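4.2 Crease retention and storage

The second part of the study looked at how white cotton clothing behaves in storage between washes. Earlier work in this area has mostly dealt with coloured fabric, where the main concern is loss of dye. White goods raise a different problem. Yellowing tends to collect along fold lines, and a fold that is kept in one position for a long time can become a permanent mark even when the rest of the cloth stays clean.

Records were drawn from the linen store at Fesdale, which keeps a card for each item. After duplicate cards were removed, 2758 items remained. Each card gives the fibre, the date of the last wash, the shelf and the way the item was folded. Long items such as trousers and aprons were entered under one of two headings, lengthwise or crosswise, following the scheme set out by Mizuno.

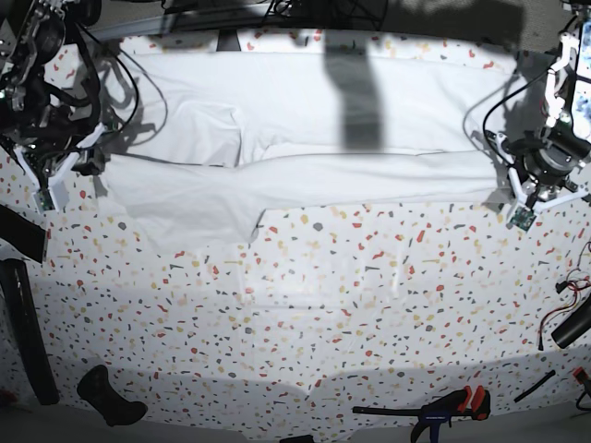

Vol. 8, No. 2, p. 4

Figure 4. White garment spread lengthwise on a table with a terrazzo pattern.

Lengthwise folding puts the main crease parallel to the leg or the long seam, and the cloth then lies in fairly even layers. Crosswise folding gives a smaller parcel, but the thickness at each turn is greater and the outer layer is held under slight tension. Cards from the upper shelves at Fesdale favour the first method. The lower shelves are shallow, and staff there used the second method for nearly all trousers.

Marks were graded by eye in north light by two readers working apart. Where the readers differed by more than one grade, the item was set aside and read again the next day. Grading followed the Flurnier scale, with one change: the two lowest grades were merged, as neither reader could separate them on heavy twill. Hatsue Mizuno trained both readers and took no part in the grading itself.

Items folded crosswise showed darker fold lines in every fibre group. The gap was widest for cotton twill and narrow for linen. Time since the last wash had a clear effect in both groups - longer storage meant darker marks - but it did not remove the difference between them. Shelf height could not be fully separated from folding method, and this remains the main weakness of the data.

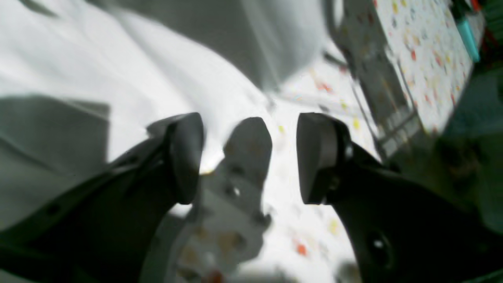

A smaller set of items was refolded in March along a new line and returned to the same shelves. The old marks faded after one wash in most cotton pieces. In blended cloth they stayed visible, and in a few cases the old and new lines could both be read. Yatsenko reports a similar pattern for bed linen, although the storage rooms in that survey were warmer and no record was kept of humidity.

Starch was not controlled. The cards state whether an item was starched, but not how heavily, and practice at Fesdale varied from one season to the next. Starched pieces were therefore left out of the comparison by fibre and are treated separately in Section 4.3.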